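Passei o mês de fevereiro inteiro a dizer que ia arrumar as fotografias antigas e, claro, não arrumei nada. Foi preciso um sábado de chuva para me sentar à mesa e olhar para aquilo a sério. São anos de pastas chamadas "novas", "novas 2" e "ver depois" (o depois nunca chega, pois não?). 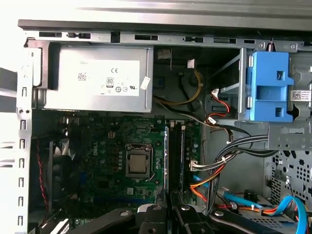
Comecei pelas férias em casa da Hema Nair, que são as minhas preferidas. Tenho 483 fotos só dessa semana e em metade delas está o Cato, o cão, a dormir em sítios diferentes. Apaguei oito. Oito! Não tenho jeito nenhum para isto.

O Narayanan Mathew diz que eu devia escolher as melhores de cada ano e mandar imprimir um álbum – e tem razão, o álbum dos meus avós já passou por três casas e ainda se folheia tão bem.
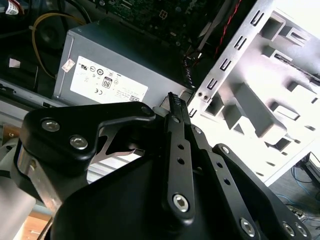

A parte difícil são as fotos tremidas com gente de quem gosto. Há uma da minha tia a rir-se, toda desfocada, e não a troco por nenhuma das boas! Essa vai para o álbum, está decidido. As dos pratos de restaurante é que podem ir à vida – bom, menos a do arroz de polvo.

Para a semana pego nos aniversários.

Este site usa cookies. Ao continuar a navegar, aceita a sua utilização. Aceitar

Contacto | © Todos os direitos reservados | Voltar ao topo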